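A Saturday at the Grasel open day

I had been meaning to go to one of the Grasel open days for years, ever since my neighbour came home from one with a carrier bag full of canvas offcuts and would not stop talking about it. They hold two a year, one in spring and one in October, and I had managed to miss every single one through holidays, colds and (once) simply going to the wrong building. So when the date for this spring's went up, Saturday, April 5, 2025, I wrote it on the kitchen wall and told everyone I was busy.

Grasel, for those who don't know it, is a textile works on the edge of Saavedra, a short bus ride from the station and then a longish walk past the allotments. They make and finish heavy cloth goods: covers, aprons, tool rolls, gaiters for walkers, that sort of thing. I have sewn at home since I was a girl, mostly curtains and the odd bag, so you can imagine I was rather looking forward to it.

We were 34 in our group, which was a bit of a squeeze on the stairs but very good-natured. A lady from the front office gave us all a sticker and a cup of tea, and then we were off round the cloth store, which I could happily have stayed in until closing time. Shelf after shelf of it, all on rolls, and the smell! Like a new tent and an old school satchel at once. There is a sample wall with 400 little squares pinned up, and you are allowed to touch them, so of course I touched nearly all of them. The greens were my favourites. There must be a dozen sorts between moss and almost-black, and I kept changing my mind about which I would have for a garden apron.

After that came the cutting floor, where we had to stand behind a line and could not hear very much over the fans, and then the sewing room, which was quiet as it was the weekend. We were shown how a hem is turned on thick cloth, which made me feel a good deal better about my own efforts, as even their samples had a wobble or two. The machines are from Revomar and every one has its own little cushion on the stool, all different. I liked that very much.

The folding and finishing room was the part I had not expected to care about, and it is the part I have been telling people about since. It is very plain, all pale panels and white tabletop, and after the cloth store it felt like stepping into a dairy. But how well you see the cloth in there! On the white, that dark olive green looked so much deeper than it had among the samples, and every crease showed up. I do my folding on the bed, on a flowered quilt, and it has never once occurred to me that this might be why things end up crooked.

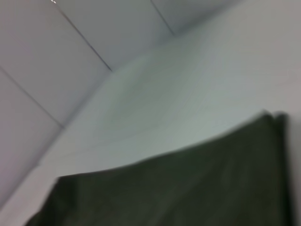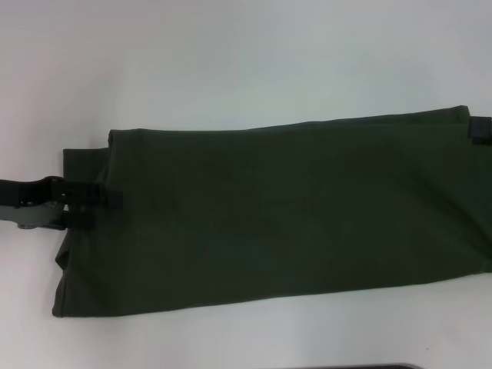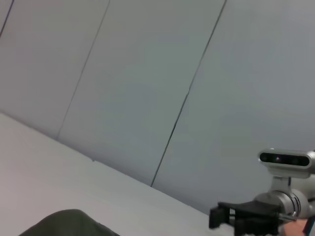
The olive-green cloth in the finishing room at Grasel; the middle picture shows the folds best.

Heavy cloth does not want to lie flat, as anybody knows who has tried to put away a deckchair cover. We were told to smooth from the middle outwards, to keep any fastenings at one end where they can be got at, and to leave well alone once the fold is made, as patting it only brings the wrinkles back. I am a terrible patter. I came home and did all the picnic rugs again on the kitchen table with a white sheet over it, and I must say they now fit in the cupboard with room to spare for the windbreak.

Someone asked how many pieces get folded in a good week and the answer was 1,646, which drew a proper gasp from our lot. I do eight tea towels on a Sunday evening and feel I have earned a sit-down.

The tour finishes in the shop, naturally. Seconds are kept in the big baskets at the back and you do need to rummage. I bought a tool roll for my brother and a length of green canvas for myself, 24 in all for the two, which I thought very fair. The canvas has gone in the drawer with the others, but I do have plans for it! There is also a small display from Rultonia, the weaving town they are paired with, with some lovely striped blankets that were sadly not for sale.

A few practical things if you are thinking of going. Wear flat shoes, as the stairs are the open metal kind. The café only takes cash and had run out of cheese scones by half past eleven, so go there first and do the tour afterwards. The walk back to the bus is uphill, and with canvas in your bag you will notice it. Booking for the October day opens at the end of the summer and I have already asked to be put on the list.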